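Dec 8, 2023

Caught the owner of Besamero between orders. Two rooms on the Anmont road, secondhand books in front, coffee in back. Busy morning, so this is short.

Why books? "I had over 300 in my garage and my wife wanted to park." Opened in June. Slow at first - "I read a lot that month."

What sells? Cookbooks, westerns, anything with a map in it. Poetry doesnt move. "I keep buying it anyway."

The coffee comes from Swai, same roaster since day one. He tried another and regulars complained inside of a week.

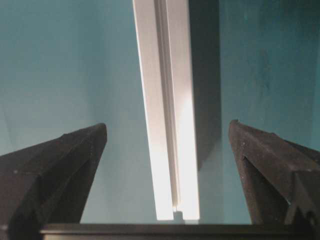 White rail, blue-green wall.

Plans for next year? Longer hours, maybe a story time on Saturdays. "Ask me after teh holidays." Then the phone rang and he was gone.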